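About Us

Hi, I'm Triin Grigaitė, and I run Zandance. If you've landed on this page you're probably trying to work out whether we're a dance school (we get that a lot, and one lady very nearly signed up for salsa). We're a small robotics workshop that opens its doors to the public, and most of what we do is let people stand near a robot while it tries to do something ordinary.

How it started

I used to fix commercial laundry equipment for a company called Janevski, which meant a lot of driving and a lot of lying on floors looking for dropped screws. I loved the machines and I didn't love the driving. When a friend asked if I'd help get a humanoid robot to load a washer, I said yes before she'd finished the sentence, and then spent most of a winter learning how little I knew about hands.

Hands are the hard part, by the way. I can explain a drain pump to anybody in five minutes. Explaining how a hand should let go of a sock took me months and I'm still not happy with it!

We moved into the old Vultiritz building the following spring. It used to be a showroom for bathroom fittings, so the water was already plumbed in everywhere we could want it, plus a few places we really didn't. There's one tap by the front desk that we've just learned to live with.

Who comes to see us

Pretty much everyone. We get school classes, retired engineers, people from care homes who are wondering what might be useful in ten years' time, and a good number of kids whose parents have run out of ideas for a rainy afternoon. The smallest group we've had was 2 people, and they stayed until closing. Our December open day can bring in up to 300, and for that one we borrow chairs from the church hall next door and I lose my voice by lunch.

You don't need to know anything about robots to visit. I'd say it's more fun if you don't, since you ask better questions. The one I still think about came from a girl in a yellow raincoat who wanted to know how the robot decides which sock is the boring one. I told her I'd get back to her, and I meant it.

What a visit looks like

We start at 10 in the morning with coffee and juice, and I give a short talk that I keep promising to make shorter. Then everybody goes through to the laundry room, where the main demonstration happens. It's our favorite room and it's where we spend most of our working week, so please excuse the mugs.

We show the job in pieces: opening the door, picking up clothes, moving them between a tray and the drum, closing up again. Each piece sounds like nothing until you watch it being done by something that has never owned a T-shirt. We run it at real speed. I know some places speed up their videos, and I get why, but a visit is a good chance to see how slow this work still is, and I think people like us better for showing it.

Things go wrong, and we leave them in. Clothes end up on the floor. Sometimes the hand closes on thin air, very confidently. When that happens we stop, talk about what it might have been looking at, and go again. I've seen a whole room of grown-ups cheer for a pillowcase.

After the demonstration there's time to talk with the team and try our practice glove, which lets you pick things up with a hand on a stand across the table. Most people start with a foam block. Kids go straight for my pen.

The robot's point of view

Over the coffee corner there's a big screen with the view from up at the robot's head, and it's usually where the crowd gathers. It's such a different way to look at a washing machine! You get the open door from below, your own silver legs stretched out on the tiles, the tray with something dark blue piled in it, and one hand held up with a little white thing between finger and thumb. I've watched people look at that screen and then look down at their own knees. 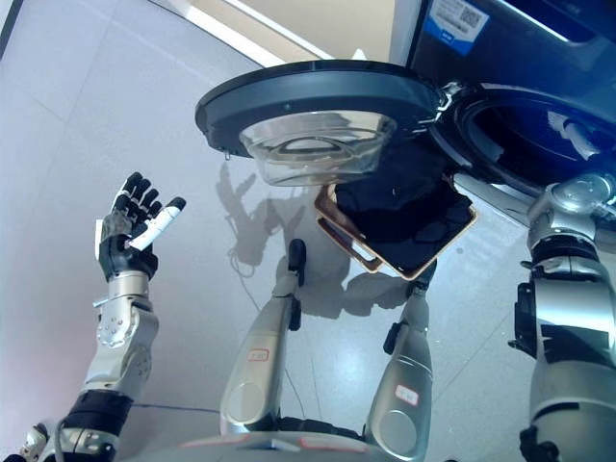
Who we work with

Our biggest supporter is Cemeo, who make parts for laundry equipment a couple of streets over and who have been very patient about the number of door seals we ask for. They also send us their new trainees every year for a day with the robot, and those are some of the loudest visits we have. Janevski still help us out with spare machines now and then, and yes, I still get phone calls asking me how to clear a filter.

We charge 5 dollars a head for group visits, and schools come in free. The money goes on coffee, clothes for the demonstrations (we get through plenty, and we're always glad of donations if they're clean) and keeping the lights on.

Come and see us

Group visits run all year, and the laundry room holds 100 comfortably if everyone's willing to shuffle up a bit. There's a ramp at the side entrance, parking behind the building, and a quieter spot at the back of the room if you'd like to watch away from the crowd. Just let us know when you book and we'll keep it free for you.

To set up a visit, use the booking form or call the front desk. If it rings for a while, we're all in the laundry room with the machine running and can't hear a thing, so please leave a message and I'll call you back that same afternoon.

See you soon,
Triin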